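Why Does a Table Need a Wipe When It Already Looks Clean?

My office has a little break room with a round white table in it, and I eat my sandwich there most days. It's a small room. There's a coffee machine on a table by the wall, a few red chairs, and just enough space to squeeze past if the other person breathes in.

One day my friend Tülin came in with her lunch, looked at the table, and went to get a cloth. "But it's clean!" I said. She ran one finger across it and held the finger up. There was a thin brown smear on it. Coffee dust!

So this is a page about wiping tables. I know, I know, you've been told to wipe the table a thousand times and it has never once been interesting. But there's some pretty great science hiding in it, and I'm going to try to talk you into liking it (or at least into not groaning next time).

What is on a table, anyway?

Let's start with crumbs. Crumbs are easy, you can see them and you can brush them into your hand. Then there's the stuff you can't see so well. When you put your hands down on a table, your skin leaves a tiny bit of oil behind. That's what a fingerprint is! It's a little oil picture of the ridges on your finger. If you want to see one, breathe on a window and press your thumb on it.

Then there are drips. Milk drips, juice drips, the ring from the bottom of a cup. When a drip of juice dries up, the water part floats off into the air, and the sugar part stays right where it was. That's why your sleeve sticks to it an hour later. Grown-ups who make coffee leave brown rings and milk spots, and I'm sorry to say I'm one of the worst.

And there are germs. Germs are living things so small that you'd need a microscope to see them. Plenty of them do us no harm. A few can give you a sore tummy or a cold, and they get around by hitching rides on hands, and then on whatever those hands touch. A table where everybody eats gets touched a lot.

Why not just use a dry cloth?

You can, and it picks up dust very nicely. But try it on a sticky spot and you'll be there all afternoon. Sugar needs water. When water touches dried juice, the sugar lets go of the table and mixes into the water again, and then the cloth can soak the whole lot up.

Oil is more stubborn. Oil and water don't like to mix. You may have seen this if you've ever watched salad dressing sit in a jar, with the oil in a layer on top. So for greasy marks we need a helper, and the helper is soap. One end of a soap particle grabs onto water and the other end grabs onto oil. It's like a kid in the middle of a line holding hands with two friends who won't hold hands with each other. Now when the water gets wiped away, the oil has to come too.

The spray bottle and the cloth

Most people do this job with a bottle and a cloth, and they're a good team. 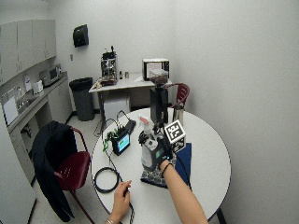
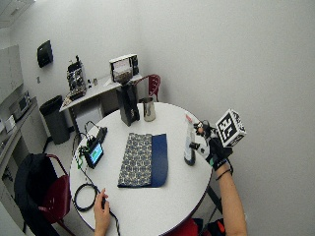 I love spray bottles. When I was six I was allowed to water my grandmother's plants with one and I thought it was the best job in the world. I got more on the cat than on the plants.

Have you ever wondered how they work? Inside the top of a common trigger bottle there's a little pump. Squeeze the trigger and you push a small plug down a tube, and the liquid in the tube gets shoved out through a very tiny hole. It has to squeeze through so fast that it breaks up into drops. Let go, and a spring pushes the trigger back, and the pump sucks up more liquid through the long straw that goes down into the bottle. That's why the first couple of squeezes on a new bottle only go "fft, fft" and nothing comes out. The straw was full of air!

Little drops are handy because they spread out. If you poured a glass of water on the table, you'd get a puddle in one place and wet socks in another. A spray puts a thin coat all over.

The cloth does the other half of the work. A cloth is made of lots and lots of threads, and each thread is made of even thinner fibers. Between them are teeny gaps. Water climbs into those gaps all by itself, even upward, and scientists call this capillary action (say it like CAP-uh-lair-ee). You can watch it happen. Dip just the corner of a paper towel in a cup of colored water, hold still, and see how far the color climbs.

How I wipe a table now

I asked my friend Erdal to teach me, because he used to work at a café called Kamska and he's fast. First he moves things off the table. I used to wipe around my cup, and my lunch box, and my phone, and then of course there were islands of crumbs left over when I picked them up. If there's anything electric about, or a cord plugged into something, ask a grown-up to move it before any spraying starts. Water and electric things should be kept well apart.

Next come the crumbs, swept into your hand or onto a plate and then into the trash. Not onto the floor! (Erdal looked right at me when he said that.)

After that, spray. Two squirts is enough for a small table. Ask a grown-up before you use any cleaner from a bottle, and never squirt it near a face or near food. A little warm water with a drop of dish soap in it works great for most messes.

Fold your cloth in half, and then in half again. This is my favorite trick. When one side gets dirty, you flip it over, and when that side gets dirty too, you unfold it and there's a fresh one waiting. Start at the far edge and come toward yourself in big S shapes. If you go around and around in circles you mostly push the dirt to a new spot.

Then rinse the cloth, wring it out, and hang it up somewhere it can dry. Germs love a damp cloth squashed up in a ball. And wash your hands when you're done.

Something to try

Find a dark plate. Put one drop of juice on it, and next to that one drop of cooking oil. Leave it until the next day. Now wipe across both spots with a wet cloth, just one wipe. Look closely. Then do it again with a bit of soap on the cloth. Which spot changed more?

My friend Nermin tried this with honey as well and said it took her four wipes. If you use honey, keep an eye out for ants.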